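Foro Cocina y pequeño electrodoméstico > Hornos de sobremesa
Tema: Horno crema de cuatro mandos, ¿dónde lo ponéis? Y la mesa blanca rayada

xuan_bach
25 de septiembre de 2020
Buenas. Voy con prisa, perdonad. Cambiamos el microondas por un hornito de sobremesa Pretinau, color crema, cuatro mandos en vertical a la derecha de la puerta. Muy contenta con el horno. Con el sitio no tanto. Lo tengo en la mesa blanca Flakby que venía con el piso y la mesa ya está hecha un asco. Rayas, manchas grises, de todo. ¿Tabla debajo? ¿Lo paso a la encimera? Presupuesto 100 euros, ni uno más.

tomillo_seco
Medidas de la mesa? Y cuánto hueco hay hasta la pared. Sin eso no se puede decir nada. Los míos siempre con aire por el lado de las ranuras, eso es lo primero.

Định Nông
Encimera. Siempre encimera. Una mesa de patas baila cada vez que tiras de la puerta y acabas con la bandeja en el suelo. Me pasó en noviembre con unas croquetas.

xuan_bach
No baila nada, es de patas metálicas y pesa un quintal. El hueco a la pared lo mido esta noche. Os pongo fotos y asi lo veis

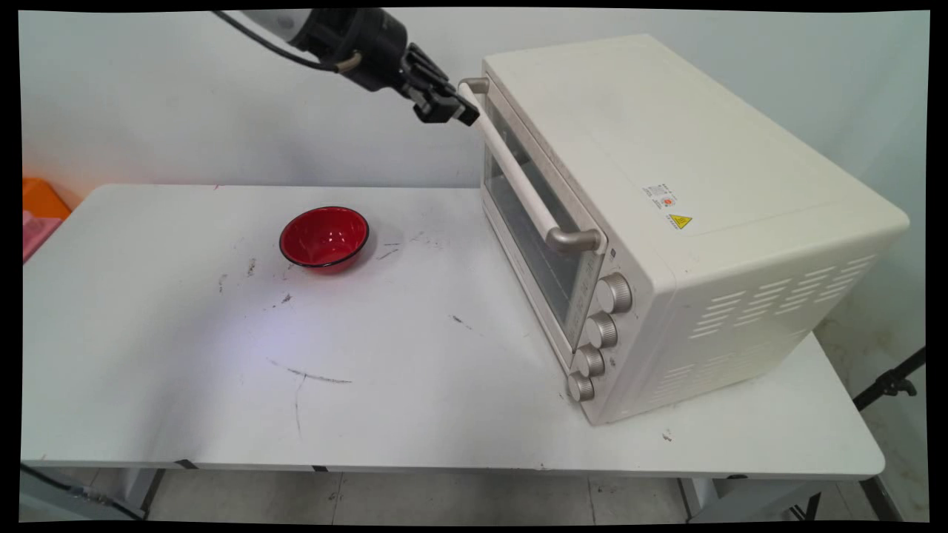
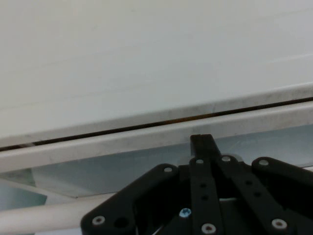

Horno y bol rojo sobre la mesa en la primera; en la segunda, superficies blancas de cerca, con la rendija oscura entre las dos.

tomillo_seco
Vale, lo de girado en la mesa me gusta. La puerta mirando hacia ti y las ranuras del lateral libres. No lo pegues a la pared por ese costado y ya. La pegatina amarilla de peligro ni se te ocurra quitarla, que luego lo vendes y preguntan.

carmela294
El arañazo largo y oscuro, el curvo, eso no es suciedad, eso es de arrastrar algo. Las manchitas grises prueba con bicarbonato y paño húmedo, sin apretar. Estropajo NO. Yo me cargué una así, se quedó mate a rodales.

Định Nông
Bicarbonato raya igual. Goma de borrar blanca de toda la vida. 2 minutos y listo.

carmela294
Pues a mi el bicarbonato nunca me ha rayado nada, será que aprieto menos que tú

Định Nông
Será. Sigo diciendo encimera.

xuan_bach
Encimera imposible, tengo 2 palmos entre fregadero y placa y ahí corto la verdura. La rendija de la segunda foto qué hago con ella? Me da miedo que se metan migas.

tomillo_seco
Pincel de repostería seco, de lado a lado. Silicona ni hablar, si un día desmontas te acuerdas de mí. Y el bol fuera de ahí cuando hornees — la tapa de la puerta baja y al final le das con la bandeja.

xuan_bach
El bol está lejos, al otro lado, es donde dejo los limones cuando hay. Pero vale, lo muevo.

La_Bruvside
Yo uso una placa de acero fina debajo, la corté a medida en un taller, 1000 veces mejor que la tabla de madera. Se limpia con un trapo y no coge olor. Eso sí, ponle fieltro por abajo o tendrás otro arañazo igual.

Định Nông
Placa de acero en una mesa, lo que hay que leer.

La_Bruvside
Cuatro años llevo con ella, tú verás.

xuan_bach
Venga, placa con fieltro y goma de borrar para las manchas. Si queda mal echo la culpa a los dos jaja. El tirador largo por cierto con qué lo limpiais? El crema coge grasa enseguida

carmela294
Jabón de platos y agua templada. Seca bien los soportes metálicos de los extremos, que ahí se quedan las gotas y hacen cerco.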